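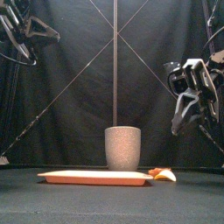
3. Los posos de café como abono: lo que probamos y cómo

Confieso que llegué a este ensayo siendo creyente. Llevo media vida echando los posos del desayuno a las hortensias, igual que mi madre, y me habría encantado escribir que las dos teníamos razón. Pero Trilok Bajpai, que firma conmigo la parte de suelos, insistió en que lo midiéramos en condiciones (y menos mal que insistió).

Trabajamos con 280 macetas de lechuga en el invernadero de Szulc, repartidas en cuatro grupos iguales: sustrato solo, sustrato con posos frescos, sustrato con posos compostados durante nueve meses y sustrato con el abono orgánico granulado que ya usaba la casa. Cada maceta de los grupos con posos recibió 100 gramos, mezclados a mano en los primeros centímetros. Regamos todas por igual, domingo incluido, y sembramos en noviembre, que no es el mes más alegre para una lechuga, lo sé, pero era cuando teníamos sitio.

3.1. Germinación y crecimiento

Las macetas con posos frescos fueron un pequeño desastre. La semilla tardó más en asomar y las plántulas se quedaron pálidas y bajitas – Trilok las llamaba «las tristes» en el cuaderno de campo y así se quedaron. Nuestra lectura es que los microorganismos que descomponen el café se llevan por delante el nitrógeno disponible, aunque tampoco descarto el efecto de la cafeína, que no medimos por separado.

Con los posos compostados la cosa cambió bastante. Crecieron a la par que las del abono granulado, y en las dos últimas pesadas no encontramos diferencias entre ambos grupos que merezcan una frase más.

3.2. Acidez

¡La gran sorpresa para mí! Daba por hecho que los posos acidificaban la tierra, y el pH apenas se movió en ninguno de los grupos. Repetimos las lecturas con otro medidor porque no me lo creía, y salió lo mismo. Mis hortensias, por tanto, llevan años azules por culpa del agua del pozo o del suelo, que habrá que analizar algún día.

La figura 3 abre esta sección; los pesos por maceta están en el anexo, ordenados por fecha de pesada.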